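Briltimus publishes table-dressing guide for furnished lettings and show kitchens

Briltimus, the Jarkberg supplier of props and tableware to letting agents and show-home builders, has released the second edition of its table-dressing guide. The guide sets out how a plain rectangular table is to be dressed for a viewing, which items are used, and in what order they are placed. It takes effect in November and replaces the loose sheets issued with earlier hire sets.

The new edition covers the standard kitchen set only. The set consists of a basket of artificial produce, a vase, a bunch of tulips and a cooking pot. Bedroom and bathroom sets will continue under the existing sheets until further notice. 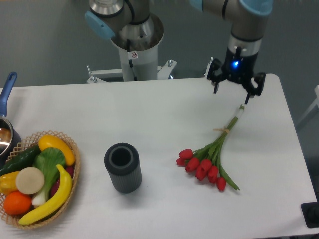 Stem flowers are the item most often returned with damage, chiefly bent leaves and creased petals. The guide now requires the bunch to be laid on its side on a clear part of the table before it goes into the vase. Red tulips are laid diagonally, with the blooms lower than the stems, so that the stems can be taken up together and the heads are left untouched. The previous instruction, to stand the bunch directly in the vase from the carton, has been withdrawn.

Leaves are to be spread by hand once the bunch is upright. Any leaf that projects beyond the blooms may be left as it falls, provided it does not touch the table top.

The produce basket is supplied filled and is not to be emptied between viewings. Pieces that shift in transit are settled by turning the basket a quarter turn and pressing lightly on the upper layer. Long items such as cucumbers and bananas go in at an angle, and leafy items go towards the middle. A basket that has lost a piece may still be used. The missing piece is entered on the return slip.
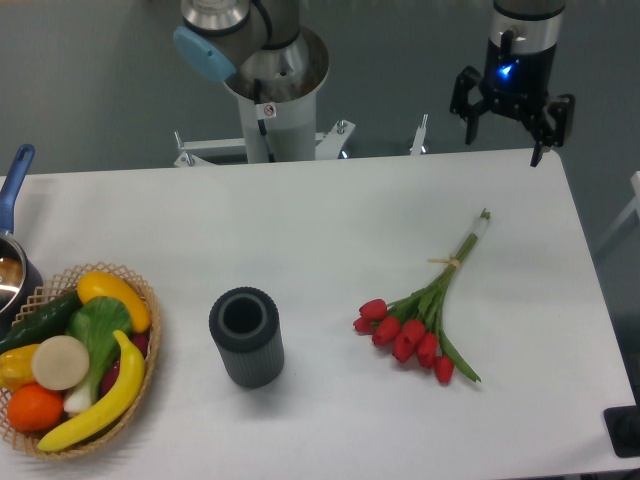

Cleaning has been given a section of its own. Artificial produce is wiped with a damp cloth and left to dry in the open. Solvent cleaners and furniture polish are excluded, as both leave a film that attracts dust. Baskets are brushed dry with a soft brush, working outwards from the base. Table tops with a matte finish are wiped in one direction along the long side and inspected from a low angle before any item is put down.

The guide was prepared by Ulla Westerberg and Tetsuya Hattori, working from return slips covering 527 hires. Of these, 34 recorded a damaged bunch and nine recorded a damaged basket. The remaining slips recorded no fault or a missing small item. Draft instructions were tested at the Briltimus premises before the text was settled.

On position, the guide gives the vase the centre of the table, with the basket to the left. The pot, where used, stands beyond the basket with its handle turned away from the person seated. The right-hand side is kept free for the flowers while they are being prepared. On tables less than 900 mm long the pot is omitted.
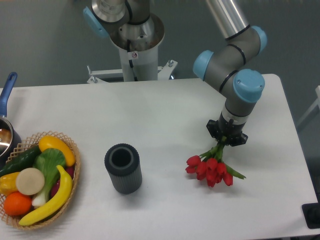

Idrisa Lyimo asked during the comment period whether the vase could be filled with sand for stability, and said that tall bunches had tipped lighter vases in draughty hallways. The guide now permits up to 500 g of dry sand, bagged, in any vase used near an outside door. Loose sand is not permitted. Kohei Onishi requested that the same allowance be extended to the bathroom set, and this will be considered when those sheets are revised.

Imai, which handles storage and dispatch for Briltimus, will enclose a printed copy with each kitchen set. Customers holding a set on long hire will receive theirs with the next exchange. Sets collected on a Saturday should be checked against the packing list at the counter, as replacement pieces are not dispatched until the next working day.
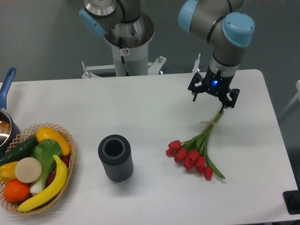 Basket, vase and tied red tulips on a white table.

The guide is available on request from the Briltimus hire desk in Jarkberg. Enquiries about bulk copies should be marked for the attention of Tetsuya Tsuji.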